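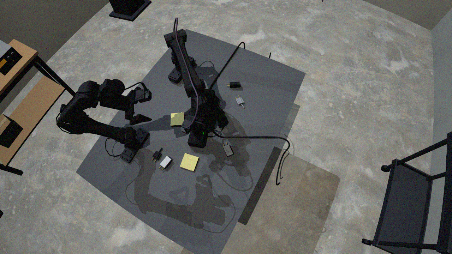 The bench, set diagonally across the room.

Property Intake, Odstead

The evidence room at Odstead closed to the public at 4:30. After that the examiner had the counter to herself, along with the property log, the shelf scanner and the returns queue. The queue held 53 items in April. Most were phones.

Item 234 was a store receiver, the small recorder a shop keeps under the register to hold its camera footage. It had come from a hardware store on Mackay Street after a theft of copper fittings valued at $800. The patrol report was one page. It gave the time of the theft as 2:15 p.m., described the suspect as an adult in a gray coat, and stated that the owner had handed over the recorder voluntarily. The owner had signed the receipt. The officer had signed below him.

She checked the seal number against the log. It matched. She checked the weight against the log and it did not match. The log said 258 grams more than the scale.

She zeroed the scale and weighed the item again. Then she weighed the test block kept in the drawer, which read correctly. She wrote both readings on the sheet and put the time beside them.

Procedure allowed two explanations. Either the first weight was wrong, or something had left the bag after it was sealed. A wrong first weight was common. Officers weighed items with the power adapter included and then bagged the adapter separately. She looked for a second bag under the same case number and found none. She looked under the case numbers directly before and after it. The case before it was a bicycle. The case after it was a set of keys.

She photographed the seal under the angled lamp. The tape was the standard Prestach tape, red, with a void pattern that showed when it was lifted. No void pattern showed. She turned the bag over and photographed the bottom seam, which was made at the factory and which the form did not ask about. The seam had a second line of heat along it, a little below the first and not quite parallel.

She put the camera down and changed her gloves.

The log recorded every opening of the cage by card number. Item 234 had been shelved at 6:10 p.m. on the day of the theft. The cage had been opened four times since then. Three openings had items attached to them. The fourth was at 5:52 in the morning, lasted nine minutes, and had no item attached. The card number was her own.

She had not been in the building at 5:52. She had no way to show this from the counter. Her card was on its clip, where it had been all week, except for the night she had left it in the desk and driven home to Flerivwood without it.

There was a form for a weight discrepancy and a form for a damaged package. There was no form for the third thing. She took a blank sheet, wrote the case number at the top, and set down the facts in order, beginning with the scale. She described the seam. She copied the card number out in full. In the space where the examiner's relation to the matter was normally left empty, she wrote that the card was assigned to her.

She made two copies. One went in the case folder. The other she put in an envelope addressed to the county office, and she walked it to the mailbox on the corner herself.

When she got back it was 6:20. The light in the cage was on. She stood at the counter with her coat still buttoned and tried to remember whether she had left it that way, and then she reached for the log and wrote down the time.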